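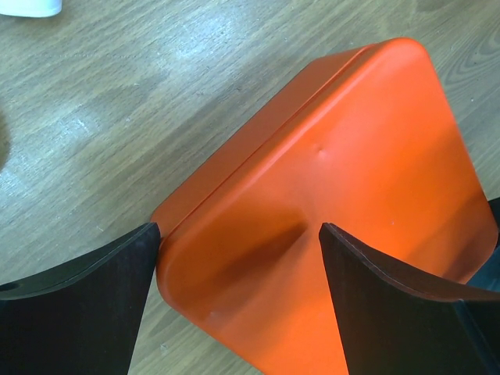

Nouhaila Younis objected to this part of the design in an early reading of the draft: a wrist view alone, she wrote, will never tell the planner which way a square thing is turned, so why let it vote at all. We kept the vote but made it weaker. The rest of this section says how.

4.2 Close-range arbitration between views

Recall from Section 3 that the planner gets two pose estimates per arm, one from the fixed camera and one from the wrist camera. Far from the object they agree or the wrist one is missing. Close in they start to differ, and the old Stekiven stack handled that by taking whichever had the higher score. Bad idea. The scores come from two networks trained apart and are not on the same scale. A wrist estimate that sees nothing but one flat colored face can still come back with a very high score.

So we split the estimate. Position along the closing direction of the fingers is taken from the wrist view. Yaw is taken from the fixed view, unless the wrist view holds at least one full edge of the object, in which case both are used and weighted by edge length in pixels. Height is taken from arm kinematics and the known table plane, no vision at all. Simple, and easy to log.

An edge here means a line the detector can follow without a break. Rims are fine, and thin grooves that run next to a rim are fine too, but the two must not be counted as two edges of the object. Our first version did exactly that on molded parts and shifted the grasp sideways by the width of the lip. We now merge parallel lines closer than 8 pixels before the fit. Wood grain is the other source of false lines. It is long, straight, and often runs at an angle close to the object's own. A color gate in front of the line fit removes nearly all of it; for brown objects on brown tables the gate is no help and we fall back to the fixed view.

Shadow from the fingers was left untreated. We tried a brightness correction, it made the gate unstable, we took it out agian.

4.3 Two arms over one object

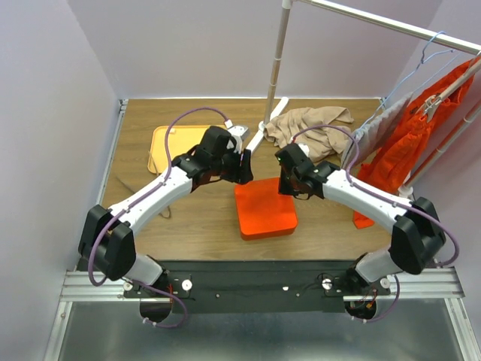

Figure 3. Bimanual workspace from the fixed camera, both grippers above the orange-red block.

When both grippers are over the same object the fixed view has its own problem, the arms hide what they are about to touch. The Rebelo planner we build on treats a hidden object as lost after a timeout, then asks for a new scan, and the arms back off. With two arms this gives a loop: approach, hide, time out, back off, approach. Most of our early runs ended there.

The fix is a hold rule. If the object was last seen under the planned meeting point, and no contact has been reported, the last fixed-view yaw is kept for up to 2000 ms past the timeout. Contact from either arm cancels the hold. After that only the wrist estimates are trusted, and the planner may close but may not re-aim. Re-aiming on wrist data alone was the main cause of pushed objects in the January tests at Prilstead.

Each arm runs its own copy of the arbiter. They share one message, the current yaw and its age. We did try a joint filter over both wrists (Norbert Sárközi's implementation, branch still in the repository). It was better on paper and slower in practice – one late packet from either side stalled both arms. The shared message can be late and nothing stalls, the other arm just uses an older yaw.

Collision checking is unchanged from Erside, with one exception. The stock margin between wrist housings is 70 mm, which keeps the grippers too far apart for small objects. We lower it to 54 mm, but only inside a cylinder around the meeting point and only at the lowest speed setting. Outside the cylinder the stock margin comes back at once. Cables are not modeled. Fixed items standing at the back of the table are entered by hand as boxes, cloth included, with the box drawn generously. The planner never needs to go there in this task so no effort was made to do it better.

4.4 Logging

Every arbitration decision is written with both raw estimates, the edge lengths, the age of the yaw and the rule that fired. Without the rule name the logs were close to useless; two rules can give the same pose for very diferent reasons. Replay works from the log alone, no images needed, and this is how the thresholds above were set. The replay tool also draws a timeline per arm with holds marked, so a stuck approach shows up as a row of short holds. Format and field names are in Appendix B.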